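We got to Stistcombe at four in the afternoon in March, which is a quiet time of year there. Most of the shops on the front street were open but only the bakery had anyone in it. We had booked two nights at the Guerra, a guest house above the harbour with a steep set of stairs and a very good hot water system.

I'd wanted to go for years on account of the postal museum. It's in the old sorting office, a grey building beside the ferry ramp, and it takes an hour if you read everything. Bushra Dogar was on the desk. She told us the office once handled mail for every island in the group and that the boat went out in nearly any weather. The original pigeonholes are still on the back wall, labelled by farm and not by street, so if you moved house your name had to be painted over.
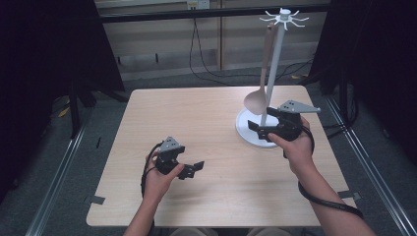
The logbooks were my favourite part. One winter the boat couldn't land for most of a month and the clerk wrote down every bag that was waiting. By the end he had 683 letters for one island alone. He also recorded the colour of the sea each morning, which I don't think was part of the job.

You can still post a card from the museum and have it stamped by hand. I sent one to Imad Masri, who collects postmarks, and one to myself. Mine took longer to get home than I did.

On the second morning we walked out to the lighthouse. The sign at the car park says 400 steps. My knees had no reason to doubt it. There's a bench near the top, out of the wind, and we ate our bakery rolls there and watched the ferry come in. The lighthouse itself was locked, but the path goes right round it and you can see the outer islands if it's clear. We could see two of them.

Dinner was at the pub both nights. The chowder is better than the fish pie. Raíssa had the pie twice anyway.

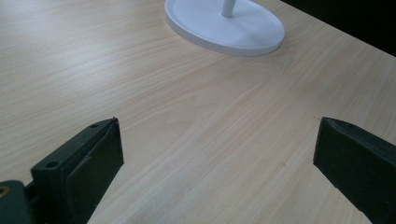 ## Getting there and getting around

The bus from Ikotgate meets the afternoon ferry and costs less than parking. Sit on the left going out if you want the coast. It's a slow road with a lot of stops, so bring something to drink.

If you drive, fill up before you leave Ikotgate. The pump at Stistcombe closes at noon over winter and the next one is a long way back.

The museum opens at ten and shuts for lunch. Admission is by donation, and the cards and stamps are cash only. The lighthouse path is rough in places and I wouldn't take a stroller on it. The Guerra does breakfast from seven, and they'll pack you something if you're on the early boat.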